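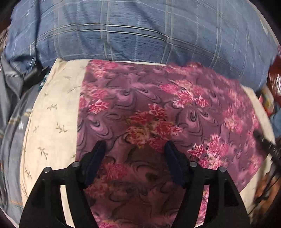 Is the Dulico home recording service safe enough to use on a bed with ordinary cables and clutter nearby?

With the cable controlled and the bed edge cleared, I would allow it. I would not allow it on the supplier's set-up sheet alone, which says "any domestic surface" and leaves it there.

Hand-held gripper kit, hired as a service
Supplier: Dulico
Site: Brirkholm, upstairs bedroom
Task under review: picking up and folding clothes by hand-held gripper, for robot training
Checked by: Tiago Abreu
Date: Nov 6, 2023

Marks used: OK, OK with comment, Not OK, Not checked.

1. Fingers and pads

1.1 Finger frames free of cracks and sharp moulding. OK. I ran a cotton glove along every inner edge and it didn't snag.

1.2 Screws tight and sitting flush. OK with comment. They are exposed on top of the fingers, so thin knitwear could catch if one backs out. The booklet gives no interval for checking them. We will check at the start of each session until Dulico comes up with one.

1.3 Pads firmly attached. OK.

1.4 Pads clean. OK with comment. Dark rubber hides dirt very well. Wipe with a white cloth and look at the cloth.

1.5 Pad life. Not checked. The brochure claims 3000 closures before replacement. I asked how that was measured, on what fabric and with how much squeeze, and got the brochure sent to me again. Until there's a test report I am treating the figure as advertising.

2. Pinch and grip

2.1 Fingers open fully when the handle is released. OK.

2.2 Bare fingertip between the pads, gentle close. OK. Uncomfortable, no mark left.

2.3 Bare fingertip, firm close. OK with comment. It hurt. Whoever is holding the tool controls the squeeze, so the risk is mostly to the other person if two people work at one bed. One person per bed.

2.4 Warning about children and pets in the booklet. Not OK. There is one line, on the back page, under the recycling symbols. It needs to be on the first page of a kit that is going into people's bedrooms.

3. Cables

3.1 Outer sleeve undamaged. OK.

3.2 Strain relief where the cable meets the tool. OK with comment. Stiffer than I'd like. Bend it gently and look for whitening.

3.3 Cable route. Not OK as supplied. No clips, no tie, nothing in the set-up sheet. A cable that hangs off a bed is a trip hazard and will pull the tool down with it. We added our own clip and a floor strip, and I have asked for both to be in the box.

3.4 Connector comes free under a sharp tug. Not OK. It held, and the tool moved. I would much sooner lose a recording than have somebody go over.
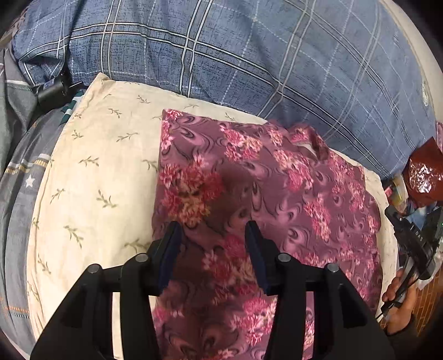 Bindu Salian thinks I am being hard on the cable and soft on the posture. Her note on the draft says that leaning over a low mattress with a tool in each hand is what will put people off sick, and that she had a stiff neck well before the end of her session. She wants a break written in, and she wants the supplier to say how long is too long.

I have added section 4 because of that note, and she is right that I had left it out.

4. Posture and load

4.1 Weight of one tool. OK with comment. Dulico says 900 g. Our kitchen scale agrees, without the cable. It is not much until you hold it out at arm's length.

4.2 Working height. Not OK. A bed is too low for most adults standing up. Kneel on a cushion, or use a table where the task allows.

4.3 Break schedule supplied. Not OK. There isn't one. Ours is now two minutes off after every garment, and a proper stop when the hands feel tired.

4.4 Both hands free quickly in an emergency. OK. No straps in the set we tested. The Oksanen kit we looked at in February had wrist loops, and I failed it for them.

5. Work area

5.1 Floor clear along the side where the operator stands. To be signed each session.

5.2 Food, wrappers, bags and spare clothes moved back from the bed edge. To be signed each session. The operator is looking at the pads and won't see what an elbow is about to knock.

5.3 Bedding pulled flat enough to work on. OK with comment. I don't ask for a made bed – the task is meant to be ordinary – but thick folds near the hand do get picked up along with the garment.

5.4 Pockets, pins and brooches checked before folding. Not in the supplier's list at all. Added.

6. Claims I could not confirm

6.1 "Tested in 227 homes." No report, no list of faults found.

6.2 "Suitable for all fabrics." We have tried shirts and blouses. Lace, wool and anything with sequins stay off the list.

6.3 Privacy notice for the recordings. Requested twice. What arrived was a notice for the Brernik app, a different product.

Result: conditional pass for trained adults, one to a bed, with our clip and strip fitted. Items 2.4, 3.3, 3.4, 4.2, 4.3 and 6.3 remain open with Dulico. No renewal of the hire until 3.4 and 6.3 are closed in writing.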